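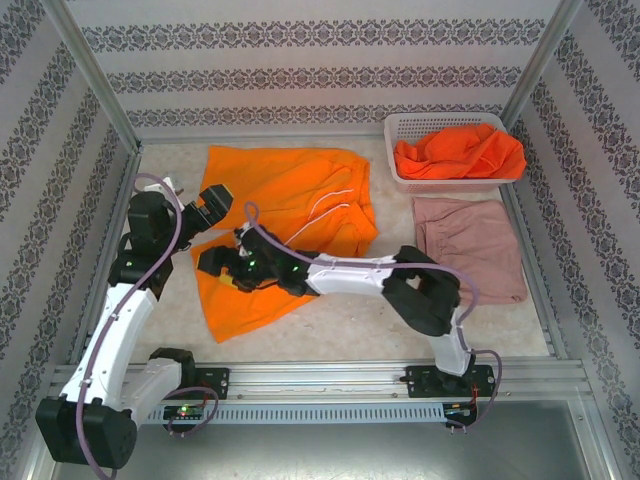

The Long Wait for a Machine That Does the Laundry

October 2, 2026

Folding a pair of shorts takes a person a few seconds. You pick them up, find the waistband, give them a shake and bring one leg over the other. Most people do it while watching television.

For two robot arms bolted to a metal rail, the same job is one of the harder things you can ask for. The gripper has to find an edge in a heap of cloth, and a heap of cloth looks different every time. If it pinches one layer when it needed two, the garment comes up crooked. If it pinches in the middle, the fabric bunches and the arm has to let go and try again.

Da-eun Hyun has spent most of her working life on this problem. She leads the cloth handling group at Ular, a company in Radcombe that builds software for robot arms, and she does not oversell what the arms can do.

"People ask me when they can buy one," she said. "I ask them how much laundry they have and how patient they are."

The group works on small sets of clothes, laid out in a walled-off workspace with patterned paper on the walls. The paper is there because homes have patterns in them. Software trained against a blank background tends to get confused the first time it meets a rug or a set of curtains, and Hyun would like that to happen in Radcombe and not in a customer's bedroom.

Clothes are hard for several reasons. A box or a bottle keeps its shape when you push it, so a robot can look once, plan a grip and carry it out. A pair of shorts changes shape as soon as it is touched, and the plan made a moment earlier is out of date. Drawstrings are a special nuisance. They are thin, they wander across the fabric, and a gripper that catches one will pull it along with everything else. Hyun's group keeps a list of garments they call stoppers. Fitted sheets are at the top. Hooded sweatshirts are second.

The current software learned from people. Operators guided a pair of arms through 3000 folds, and the system was trained on the recordings. It then had to fold clothes it had never handled. On T-shirts and towels laid flat, Hyun says, it does well. With clothes that start out crumpled in a basket it is much less steady, and the weak spot is nearly always the first step, getting one item out and spread on the table without bringing a second one with it.

Speed is the other trouble. On a good run the arms need 2 minutes for a garment. A family load would keep them busy most of an evening, and someone would still have to carry the pile upstairs.

That may matter less in a business than in a house. Kyu-ri Na manages a commercial laundry across town that washes uniforms and towels for gyms and small hotels. She has been following the work at Ular since January, when the company asked if it could test on her stock.

Her folding room handles 400 towels in a slow hour. She already owns a folding machine for flat pieces, a long conveyor with air jets and blades that has nothing to do with arms. It is fast, but a person has to feed every towel into it, square and the right way up.

"That's the job I can't fill," Na said. "Standing there for 8 hours putting corners in clips. If an arm could do only that, I'd find the floor space."

She is less interested in shorts, shirts and socks. Mixed items are a small part of her trade, and her staff fold them quickly and check them for stains and missing buttons as they go. A robot that folds a stained shirt neatly has not saved her anything, she pointed out, because somebody has to unfold it again.

Other companies are trying to get around the problem. Proluser makes a cabinet in which the owner clips each garment to a bar and the machine does the rest. It folds reliably, but by the time you have clipped a shirt in place you could have folded it. Ki, a smaller firm, has given up folding for now and sells an arm that sorts dirty clothes by color. Sorting needs a grip and a camera, and it does not matter much what shape the shirt is in when it lands.

Hyun thinks sorting and feeding will reach paying customers well before folding does. She expects laundries like Na's to get there first, then hospitals, then apartment buildings with a shared laundry room. She would not give a year for private homes.

At her own house, she said, the clean clothes mostly stay in the basket until someone needs them.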